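**빨래 분류**는 세탁할 옷과 천을 색, 소재, 오염 정도, 세탁 방법에 따라 나누는 일이다. 세탁기 앞에서 몇 분 만에 끝나는 집안일이지만, 그 안에는 염색과 섬유, 물의 온도, 세제의 성질, 한 집안의 습관까지 촘촘하게 얽혀 있다. 세탁 과정 전체에서 가장 값싸고 가장 효과가 큰 단계로 꼽는 사람도 많고, 들여다볼수록 재미있는 분야이기도 하다!

## 용어

한국어에서는 '빨래 나누기', '빨래 가르기', '세탁물 구분' 등이 두루 쓰인다. '애벌빨래'는 본빨래에 앞서 심한 때를 먼저 빼는 과정으로, 분류와는 다른 말이다. 다만 어떤 옷을 애벌빨래로 돌릴지 정하는 일은 분류에 들어가므로 두 단계가 한자리에서 이루어지는 경우가 흔하다. 세탁업에서는 접수된 옷을 손님별로 묶어 두는 일과 세탁 조건별로 묶는 일을 구별하며, 앞의 것은 꼬리표로, 뒤의 것은 통이나 수레로 관리한다.

## 역사

### 손빨래 시대

냇가나 우물가에서 빨래를 하던 시절에도 분류는 있었다. 흰 옷은 잿물에 삶고, 물들인 옷은 삶지 않고 찬물에서 살살 주물렀다. 잿물은 식물을 태운 재에 물을 부어 걸러 낸 알칼리성 용액으로, 기름때를 빼는 힘이 좋은 대신 명주처럼 단백질로 이루어진 섬유에는 지나치게 거칠었다. 그래서 무명과 모시, 삼베, 명주를 각각 다르게 다루는 지식이 집집마다 전해졌다. 명주옷의 솔기를 뜯어 조각을 따로 빨고, 마른 뒤에 다시 꿰매 짓기도 했으니 그 정성이 놀랍다.

빨래의 순서도 분류의 일부였다. 물과 땔감이 귀했으므로 같은 물을 여러 번 썼고, 깨끗하고 밝은 것에서 더럽고 짙은 것으로 내려가는 순서를 지켰다. 속옷과 이불잇이 먼저, 겉옷이 그다음, 걸레가 마지막이었다. 오늘날의 '흰 것 먼저'라는 원칙은 이 오래된 순서와 꼭 닮아 있다.

### 공동 세탁장

여러 집이 물터를 함께 쓰는 공동 세탁장에서는 다른 집 빨래와 섞이지 않게 하는 일이 무엇보다 중요했다. 작은 도시 Mevico의 공동 세탁장은 이 점에서 기록이 유난히 풍부하다. 주민 1306명이 쓰던 이 세탁장에서는 집마다 정해진 색실을 옷 안쪽에 한 땀씩 놓았는데, 색과 땀의 방향을 조합한 표지가 164가지에 이르렀다. 표지 목록은 세탁장 벽의 나무판에 그려져 있었고, 새로 이사 온 집은 토요일 아침에 빈 표지를 골라 받았다. 바늘땀 하나가 주소 노릇을 한 셈이니 참으로 멋진 체계다.

### 세탁기의 보급

세탁기가 집 안으로 들어오면서 분류의 기준은 '어떻게 문지를 것인가'에서 '무엇과 함께 돌릴 것인가'로 옮겨 갔다. 통 하나에 여러 벌이 들어가 서로 비벼지고 같은 물에 잠기기 때문이다. 합성섬유가 널리 쓰이고 염료가 좋아지면서 물 빠짐은 크게 줄었지만, 보풀과 지퍼, 후크처럼 기계식 세탁에서 두드러지는 문제가 그 자리를 채웠다.

## 분류 기준

### 색

가장 널리 알려진 기준이다. 흔히 흰색, 밝은색, 짙은 색의 세 갈래로 나누고, 처음 빠는 붉은색이나 남색 옷은 따로 뺀다. 색이 옮는 현상을 이염이라고 하며, 섬유에 단단히 붙지 못한 염료가 물에 풀려 다른 천에 달라붙을 때 생긴다. 면에 물들인 짙은 색, 특히 쪽빛 계열의 청바지는 표면에 염료가 많이 남아 있어 처음 몇 번은 물이 눈에 띄게 푸르다.

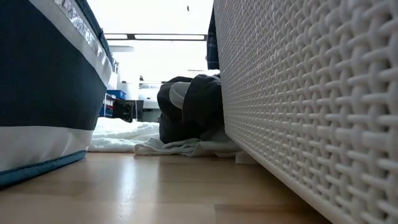
이염을 미리 알아보는 방법은 간단하다. 옷 안쪽 솔기의 한 귀퉁이를 물에 적시고 흰 천으로 꾹 눌러 본다. 흰 천에 색이 묻어나면 단독 세탁 대상이다. 이 시험은 비슷한 색끼리 묶을 때도 쓸모가 있는데, 검은색으로 보이는 옷이라도 묻어나는 색은 푸른빛이나 보랏빛일 때가 있다. 검정이 여러 염료를 섞어 만든 색이라는 사실을 부엌 개수대에서 눈으로 확인하는 순간은 꽤 짜릿하다.

### 소재

섬유는 크게 식물성, 동물성, 합성으로 나눌 수 있고, 저마다 물과 열, 알칼리에 대한 반응이 다르다.

| 소재 | 물에 대한 성질 | 주의할 점 |
|---|---|---|
| 면 | 젖어도 튼튼하다 | 뜨거운 바람에 줄어들 수 있다 |
| 마 | 물을 잘 머금고 잘 내놓는다 | 구김이 깊게 남는다 |
| 양모 | 젖으면 늘어지기 쉽다 | 열과 마찰이 겹치면 엉긴다 |
| 견 | 젖으면 약해진다 | 알칼리성 세제를 피한다 |
| 폴리에스터 | 물을 거의 머금지 않는다 | 기름때와 냄새가 남기 쉽다 |
| 레이온 | 젖으면 크게 약해진다 | 비틀어 짜지 않는다 |

양모가 엉기는 까닭은 섬유 표면의 비늘에 있다. 비늘이 한 방향으로 누워 있어서 젖은 채 비벼지면 섬유끼리 서로 파고들고, 한번 맞물리면 되돌리기가 매우 어렵다. 스웨터가 아이 옷만큼 작아지는 집안의 참사도, 두툼하고 따뜻한 펠트를 만드는 공예도 같은 원리에서 나온다.

### 무게와 마찰

색이 같아도 무게가 크게 다르면 함께 돌리지 않는 편이 낫다. 두꺼운 데님이나 수건은 물을 머금으면 몹시 무거워져 얇은 셔츠를 눌러 구기고, 탈수할 때 한쪽으로 쏠려 통의 균형을 깨뜨린다. 수건은 보풀을 내놓는 쪽, 기모 안감이나 코듀로이는 보풀을 붙잡는 쪽이다. 두 가지를 한 통에 넣으면 결과가 어떨지는 검은 코듀로이 바지를 가진 사람이라면 잘 안다.

### 오염 정도

흙, 땀, 음식, 기름은 빠지는 조건이 서로 다르다. 흙은 말려서 털어 낸 뒤 물에 넣는 것이 좋고, 피나 달걀 같은 단백질 얼룩은 찬물에서 먼저 풀어야 한다. 뜨거운 물을 만나면 단백질이 굳어 섬유에 들러붙는다. 기름때는 반대로 따뜻한 물에서 잘 움직인다. 그래서 같은 흰 셔츠라도 카레가 묻은 것과 목둘레에 땀때가 밴 것은 준비 단계에서 갈라진다.

## 취급 표시

옷 안쪽의 작은 표에는 물세탁, 표백, 건조, 다림질, 전문 세탁에 관한 기호가 실린다. 대야 모양은 물세탁, 세모는 표백, 네모는 건조, 다리미는 다림질, 동그라미는 전문 세탁을 뜻한다. 대야 안의 숫자는 물의 최고 온도이며, 대야 속에 손이 그려져 있으면 손빨래를 하라는 표시이다. 가위표가 겹쳐 있으면 그 처리를 하지 말라는 뜻이다. 말이 통하지 않는 나라에서 산 옷도 그림 몇 개로 빨 수 있다니, 기호 체계로서 대단히 훌륭한 성취다.

표시가 상한을 나타낸다는 점은 자주 잊힌다. 대야 안에 40이라고 적혀 있어도 30도의 물로 빨 수 있으며, 여러 옷을 함께 돌릴 때는 가장 약한 옷의 조건에 맞춘다.

## 분류 도구

분류에는 통과 주머니, 망이 쓰인다. 칸이 나뉜 빨래통은 벗는 순간에 분류를 끝내게 해 주므로 세탁 당일의 수고가 크게 준다. 통풍이 되는 짜임의 통은 습기를 내보내기 좋고, 천으로 된 통은 접어 둘 수 있으며 손잡이가 달린 것은 그대로 들고 나르기도 편하다. 젖은 수건을 곧바로 통에 넣으면 어떤 재질이든 냄새가 배기 쉬우므로 먼저 널어 말리는 것이 좋다.

세탁망은 그물눈의 크기에 따라 쓰임이 갈린다. 눈이 성긴 망은 물이 잘 통해 양말이나 티셔츠에 맞고, 고운 망은 장식이 달린 옷이나 스타킹을 보호한다. 망을 꽉 채우면 안쪽까지 물이 돌지 않는다. 제조사 Curnex의 망 'Imari'는 안쪽에 칸막이를 두어 양말을 짝끼리 넣게 한 제품으로, 짝 잃은 양말 문제에 정면으로 맞선 설계라 애호가들의 사랑을 받았다.

## 업소의 분류

호텔, 병원, 식당의 빨래를 맡는 대형 세탁소에서는 분류가 독립된 공정이다. 들어온 자루를 풀어 시트, 수건, 식탁보, 근무복으로 가르고, 주머니 속의 펜과 동전을 찾아낸다. 펜 한 자루가 한 통의 빨래를 통째로 물들이는 일이 있어 주머니 검사는 특히 엄격하다. Pritchard 세탁소는 거래처가 300곳이 넘던 시절에 바닥에 색선을 그어 수레가 지나갈 길을 정했고, 이 선의 배치는 건물을 옮긴 뒤에도 그대로 이어졌다.

감염 우려가 있는 병원 세탁물은 일반 세탁물과 따로 담아 옮긴다. 깨끗해진 천이 지나는 길과 더러운 천이 지나는 길도 갈라 두며, 양쪽 문이 달린 세탁기를 벽 사이에 끼워 넣어 한쪽에서 넣고 반대쪽에서 꺼내는 시설도 있다.

## 짙은 색 옷의 관리

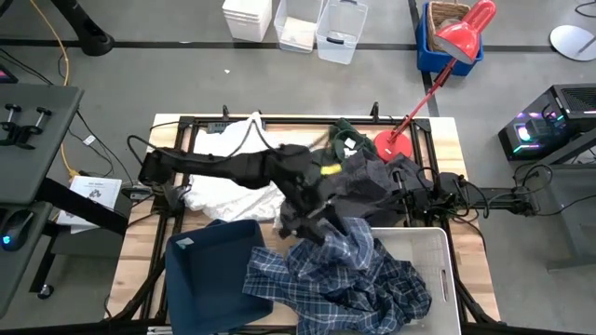 *짙은 회색 옷과 짙은 녹색 옷이 섞인 옷 더미*

짙은 색 옷은 한데 모아 빠는 경우가 많은데, 물 빠짐보다 바램과 허연 자국이 더 큰 고민거리다. 뒤집어서 빨면 겉면의 마찰이 줄어 색이 오래간다. 가루 세제는 찬물에 다 녹지 않으면 흰 자국을 남기므로 액체 세제를 쓰거나 미리 녹여 넣는다. 형광증백제가 든 세제는 흰 옷을 환하게 보이게 하지만 짙은 색이나 연한 베이지색 옷에서는 색감이 달라져 보일 수 있다.

널 때는 그늘을 고른다. 햇빛의 자외선은 염료의 구조를 깨뜨리며, 어깨와 솔기처럼 볕을 정면으로 받는 자리부터 색이 날아간다. 검은 티셔츠의 어깨가 유독 불그스름해지는 것도 염료마다 바래는 속도가 다르기 때문이다.

## 물과 에너지

색과 소재를 잘게 나눌수록 한 번에 돌리는 양은 줄고 세탁 횟수는 늘어난다. 적은 빨래를 자주 돌리면 물과 전기가 더 들기 때문에, 가정에서는 두세 갈래로 크게 나누고 까다로운 옷만 망이나 손빨래로 돌리는 절충이 널리 쓰인다. 찬물 세탁은 이염을 줄이고 물을 데우는 에너지도 아껴 주어 이 절충과 잘 어울린다. 다만 기름때가 심한 작업복이나 행주에는 따뜻한 물이 여전히 유리하다.

## 같이 보기

- 애벌빨래
- 이염
- 섬유의 종류
- 잿물
- 다듬이질
- 펠트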